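Search jobs, teams, places
Search

Field Technician, Office Equipment and Supplies – Mistness branch

Dindano looks after office machines so that the people who use them can get on with their day. Copiers, label printers, mail-folding machines, the big shredder in the basement: if it plugs in and handles paper, we probably have a contract on it. Our Mistness branch covers 539 machines at 47 customer sites, and we need one more technician on the road.
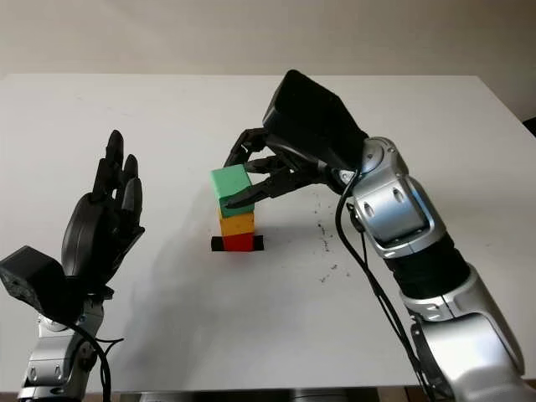
539 machines, one new colleague – a 2 min read

You would start most mornings at the depot at 8, load the van with the parts for your booked visits, and head out. Some days are all planned servicing – rollers, belts, a good cleaning. Other days the phone rings and you're off to Trirnthorpe to find out why a folding machine is eating invoices. We love those days, and we hope you will too!

You'll work closely with Laurinda Patrício, who runs the schedule and knows every loading dock in the county. Musa Okafor will ride along with you for your first weeks, until you both feel you're ready to go solo.
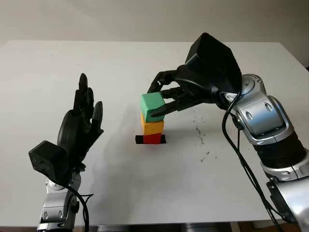
Our parts room holds over 1252 stocked items, and keeping it in order is part of the job for every technician. We're switching to a color system in May: red, yellow and green labels, depending on how quickly a part gets used up. The three blocks in the picture have the right colors for it, with red at the bottom and green on top, and that's how the shelves will run as well. If you have opinions about shelving, please bring them. Dalibor Hubáček certainly has his, and he's been asking for someone to argue with.

What we'd like you to have: a driver's license, some hands-on repair experience (copiers are great, but so are bikes, sewing machines or vending machines), and a friendly way with people whose deadline is in ten minutes. You should be fine lifting a full toner crate and okay with reading a wiring diagram. Manufacturer training is on us. 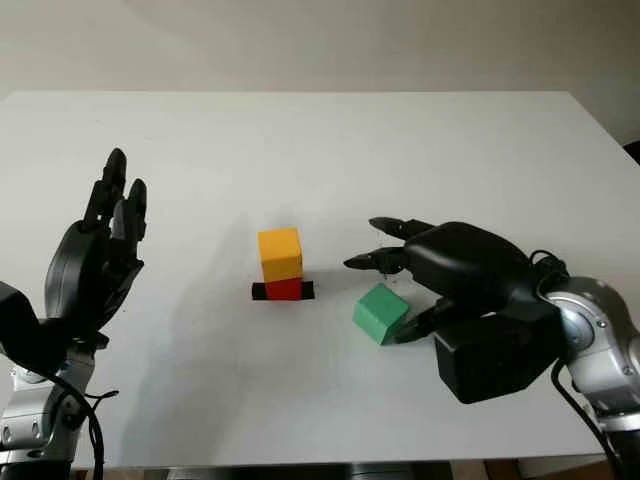 Lourenço Esteves
Branch Service Lead, Mistness

I started here as a technician myself, on the Garcia route, and I still take a call-out when we're short. It's a good crew. We eat lunch together when the schedule allows, and we swap tips all day long over the group chat – mostly useful ones.

The position is full-time with paid overtime, a van, tools and a phone.

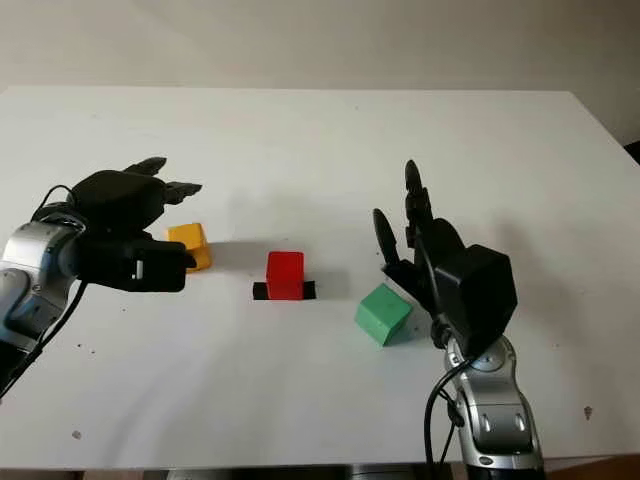 How to apply

Send a resume and a few lines about something you've fixed to Graça Patrício in the branch office. No formal cover letter needed. We read applications as they come in, and first conversations are held on Friday mornings, in person or by phone. If you want to spend half a day in the van before deciding, just say so in your note and we'll set it up.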